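The Grand Opening

Last updated: 02/11/2021

Svend Steinarsdóttir had wanted to run a café since she was old enough to carry a tray, and on the wet afternoon her niece came to stay she finally got one, although it was only as high as her knees.

"It's called Zorkik," said Tove, who was five and had the whole business worked out before her coat was off. "You can be the cook. I'm the boss and also the lady who brings the bill."

"Zorkik! What does it mean?"

"It means café."

That was good enough for Svend. She fetched the big bag of play food down from the top of the wardrobe, where it had been since February, and tipped the lot out on the rug. Oh, the noise of it! Plates went spinning under the sofa, the cat shot off down the hall, and something round and green rolled all the way to the skirting board and had to be hooked out with an umbrella. Half of it had come from the Frandsens next door when their boys grew too tall for it, and the other half Svend had picked up at jumble sales over the years for no reason she could have given you, except that she could never leave a tiny strawberry behind on a stall. It had a leafy top! What else was a person supposed to do?

Tove wanted everything out where she could see it. Proper kitchens, she said, had things on the side, ready to grab. So the white table was cleared and wiped and wiped again, and they began.

The toaster oven went first, right up against the dark wall, and there was a long discussion about whether it should be hot yet. (It should. Tove turned one of the knobs and they both stood back.) Then came the colander, which Svend privately thought was the loveliest thing in the whole bag, such a fresh, cheerful mint green, and big enough to be useful. She would have used it for real peas. She held it up to the lamp and looked at Tove through the holes, and Tove looked back at her through the other side and said, very sternly, that the cook was not being paid to play.

"Am I being paid?"

"Fifty-six."

"Fifty-six what?"

"Just fifty-six. Put the plate down, please."

Down went the plate, the pale lavender one, and the ketchup was laid across its edge because the boss liked it there. The banana was opened out, its peel spread like a skirt. The orange slice was given a blue bowl of its own, being, according to Tove, the most expensive thing on the menu. 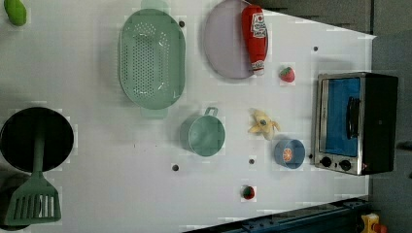 The kitchen at Zorkik, ready for its first customers.

"What are the holes for?" Svend asked, poking the tip of her finger into one of the little dark ones in the tabletop.

"That's where the crumbs go."

"And then where?"

Tove thought hard about this. She got right down on her hands and knees and looked under the table for a good long while, and when she came up again her fringe was full of fluff.

"To the mice," she said. "They've got a café as well. It's called Sometti, and it's not as good as ours but it's cheaper."

Svend laughed so much she had to sit on the floor, and once she was down there it seemed sensible to stay, the table being the height it was. She tied a tea towel round her middle. Tove hung a cardigan on the door handle to show that they were open, and for a minute they waited together and listened to the rain.

The first customer was a bear in a waistcoat. He was from Tromero, which was a very long way off, and he had walked three thousand miles without so much as a biscuit.

"Three thousand! Then he'll want something filling," said Svend. "What can I get you, sir?"

The bear whispered to Tove behind his paw.

"He wants soup," said Tove. "With banana in it. And ketchup."

"Marvellous. An excellent choice!" And Svend reached for the little mint-green pot with the short handle, held it under a tap that wasn't there, and made the sound of running water, which she had always been rather good at. In went the banana, more or less. It stuck out at the top like a sunflower. She shook the ketchup over it with both hands, she stirred with a pencil, she tasted it and rolled her eyes up to the ceiling, and then she carried the pot round to the bear with her free arm tucked behind her back, the way waiters did it in films.

The bear ate everything. He was a little slow over the banana.

"And now the bill," said the lady who brought the bill. She had written it out in green crayon on the back of an envelope, and it ran to several lines, most of them zigzags. At the very bottom was a number, large and wobbly and underlined.

"A hundred and seventeen," read Svend. "For soup?"

"He had the nice chair."

The bear, it was found, had come all that way with no pockets. There was an awful silence. Tove looked at him, and at the envelope, and at the oven with its blue window, and Svend could see her working out what a boss ought to do.

"He can wash up," she said at last. "And then he can have the strawberry."

So they rolled up the sleeves the bear didn't have, and stood him at the colander, and Svend went to the door to see who was next. It was the cat, and she looked hungry.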